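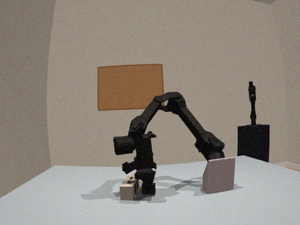 Rundow Asks for Proof Before Promises on Simulated Robot Training

RUNDOW, 2022-12-27 - Flomness today released the first results of its Kiani project, which collects practice examples for robot arms in computer simulation, and said the results do not yet support the claims often made for this kind of work.

The project, run at the company's Rundow office, began in October. Operators steer a simulated arm through short tabletop jobs, mostly reaching for a small object and closing the gripper on it. Each attempt is saved and later used to train Stunine, the company's control software.

Operators recorded 200 attempts in the first round. Reviewers kept 109 of them. The rest were thrown out, most often for a gripper that passed through an object it should have touched, or for an operator who stopped halfway and started over.

"We were told simulation would give us endless examples for almost nothing," the company said in a statement. "We got 109 that we would be willing to teach from, and we still argue over a few of those."

Stunine was then trained on the kept examples and given 100 new tries in the same simulated room. It completed 94. Flomness cautions against reading much into that number. The object was the same one used in training, the table was the same table, and the starting positions differed only slightly. No tries have been made on a physical arm, and the company will not guess at how the software would do there.

The company also questions the habit of reporting how many examples a project has gathered without saying who checked them. A large pile of poor attempts teaches a system to make poor attempts. Flomness will list kept and rejected recordings side by side in all future reports on Kiani, along with the reason for each rejection.

Some lessons from the first round are practical. Operators had trouble judging the last bit of distance between fingertip and object on a flat screen, and many slowed to a crawl there. Stunine now slows down in the same place - even when it has a clear path. Whether that counts as caution or as a copied bad habit is still open.

A second round will change the object, the lighting and the placement of nearby blocks. Flomness expects the score to fall and will publish it either way. The company has set no date for a product and is taking no orders.

About Flomness

Flomness develops control software for robot arms and tests it at its office in Rundow. Kiani is its data collection project. Stunine is in development and is not for sale.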